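3.2 Contents of the mixed bins 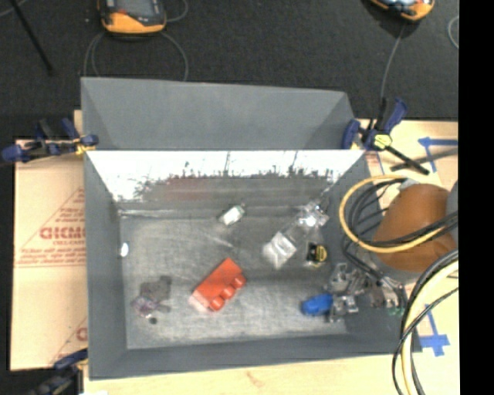 Figure 3. A mixed bin from the Kenville series, showing small items spread over the floor of the container.

Sorting at the two depots, Kenville and Buchanan, starts with whatever donors leave at the counter, and the staff at both places use the term "mixed bin" for anything that cannot go straight to a shelf. Clothing, books and kitchenware are taken out first and are not part of this study. What stays behind is small: loose toys, packets, single parts of sets, bits of wrapping. The bin in Figure 3 is typical of the range if not of the amount, with one red building block lying on the same scuffed floor as a small white packaged item and a crumpled piece of clear plastic. Most bins held far more than this, and in the fullest ones the lower layer could not be seen until the top had been lifted off.

We recorded 2661 items over the whole period, of which 1805 came from Kenville and the rest from Buchanan. The difference comes mainly from opening hours. Kenville takes donations until 8 p.m., while Buchanan closes its counter in the middle of the afternoon. Each bin was emptied onto a bench by two sorters working from the same written list, and every item was given one of four labels: loose, packaged, part of a set, or wrapping only. Items that came apart in the hand were entered once, under the label that fit the largest piece.

The label that caused the most trouble was "packaged". Clear wrapping gave sorters a good view of the contents but told them little about whether the packet had been opened before. At the start of the study a packet with a folded end was entered as packaged by one sorter and as loose by the other, and both could point to a line in the list that supported them. The list was changed in January so that anything fully inside a wrapper counted as packaged, sealed or not. Entries made before the change were checked again by Fereshteh Soltani, who had not sorted in the first round, and 80 of them were moved to a different label.

Building blocks needed a rule of their own. A single block is plainly part of something larger, but in practice the rest of the set almost never arrived in the same bin. Kianoush Hassanpour suggested treating blocks as loose unless 30 or more were found together, and this is the rule used in the tables that follow. It does lower the count for "part of a set" - a reader who prefers the stricter meaning can add the blocks back from the last column of Table 2.

Loose wrapping was the other doubtful group. Crumpled plastic takes up a good deal of room for its weight and can hide smaller things beneath it, so sorters were asked to open out each piece before putting it aside. We kept wrapping in the item count on the grounds that it has to be picked up and handled like everything else. The earlier survey at Hidar left it out, and totals from the two studies should not be compared directly for that reason. The Bitier survey counted it by weight only.

Very small objects, meaning anything that would pass through the holes of the kitchen colander kept at each bench, were gathered in a jar and counted at the end of the shift. They are reported separately in Section 3.4.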